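Tikalstead Packing Table, white

Ronville Workshop Supply > Benches and tables > Packing and sorting

Price: £200 including VAT
Delivery: free to most of the mainland, in 2 parcels, which may or may not arrive on the same day
Availability: in stock at the Ronville warehouse

There are people who will sell you a packing station. It will have a roll holder, a shelf for tape, a second shelf for the things you put on the first shelf, and a little rail whose purpose is explained on page nine. We have sold a few of those ourselves and wish the buyers well.

The Tikalstead is a table. It is white, flat and has rounded corners, and you put a box on it, fill the box, close the box and take the box away. If you have been packing orders on an upturned crate or the lid of the chest freezer, it will come as a pleasant surprise to your back.

The top

Smooth on the upper side, with no seams, grooves or cable holes for packing peanuts to gather in. Wipe it with a damp cloth and washing-up liquid. Marker pen comes off with a bit of surgical spirit if you get to it the same week. Biro takes more patience. We have had one back with a complete shopping list on it, and we can report that eggs was underlined twice.

The corners are rounded because people walk into tables. You will still walk into it, particularly in the first month, but you will swear less.

It is white because white shows up what you have left behind. Small brown screws on a brown bench are lost to mankind. On this they look like small brown screws. It does also show every coffee ring, and buyers who asked us for a darker finish have usually mentioned coffee in the same email. No darker finish is planned.

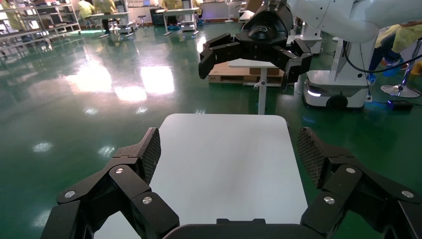
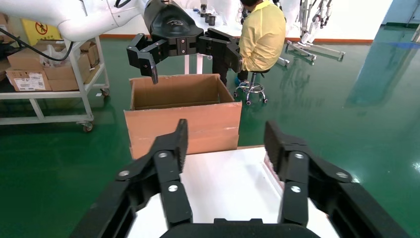 White tabletop, green floor.

Size and weight limits

Width of top: 600 mm
Load, spread evenly: 69 kg
Load, one person sitting on it while on the phone: please don't

The 69 kg figure is ours, from our own testing in the yard, and it means weight sitting still. Dropping a full box from chest height is a different matter, and the guarantee is worded with that in mind. If you pack castings, paint or anybody's book collection, look at the Cidetti heavy bench instead. It costs a good deal more and takes two people and a bad temper to move.

At 600 mm across, the top takes a medium box with a bit of room either side for the tape gun. It will not take a medium box, a laptop, a printer, a sandwich and the box you are doing next. Several customers have written to say the table is too small and attached a photo of everything they own piled on it. We suggest a second table. We would, of course.

Putting it together

Four legs, one top, one bag of bolts and a hex key. Lay the top face down on the flattened carton, fit the legs finger-tight, turn the whole thing the right way up with some help, and only then tighten everything. The instructions say this in bold. People tighten the first leg fully anyway, and then ring us about the fourth.

Each foot screws in and out to deal with an uneven floor. Painted or coated workshop floors are fine. Old brick floors are fine up to a point. If you run out of thread on the foot, the problem is the building.

Setting up a packing corner

A few things we have learned from packing our own orders on the same table:

Keep the flat boxes off the floor. An old pallet will do, and it costs nothing if you ask the right driver. Cardboard left on a cold floor soaks up damp from below and goes soft at the bottom, which is where you need it not to.

Make up one box at a time. A row of ready-made boxes looks efficient until the order changes size.

Put the open box towards the back of the table and the goods at the front. You will naturally do it the other way round, and spend the afternoon reaching over your own stock.

Fold the flaps right down before you start filling. They catch sleeves otherwise, and loose cuffs are a nuisance at the best of times.

If you sit to pack, use a stool that goes up and down and has castors. We stock the Cao round stool for this. It has no back, so nobody settles in.

A small side table is handy for tape, labels and the knife. The knife should live there and nowhere else. It will not, but start with good intentions.

What buyers say

"Does what it says. Bit dull." Four stars.

"Bought for packing candles. My daughter now does her homework on it and I pack candles on the floor." Five stars.

"One foot missing from the bag, replacement came quickly, then found the original foot in my dressing gown pocket." Four stars. We would like the spare back when convenient.

"It is just a white table." One star. We have read this one many times looking for the complaint.

Returns and guarantee

Two years on the legs and fittings, one on the top. Scratches, burns, glue and anything involving a jigsaw are yours to keep. Returns are accepted within 30 days if the table is clean and in its original carton, so do wait a little before cutting the carton up for something else.

Spare feet, bolts and hex keys are sold separately on the fittings page. The hex key is a perfectly ordinary size and there are probably six of them in your kitchen drawer already.

Orders placed before noon leave the same day. The warehouse is closed on 12th July for stocktaking, and anything ordered then goes out the following morning.

Goes with: Cao round stool, Cidetti heavy bench, tape gun (red), tape gun (the other red)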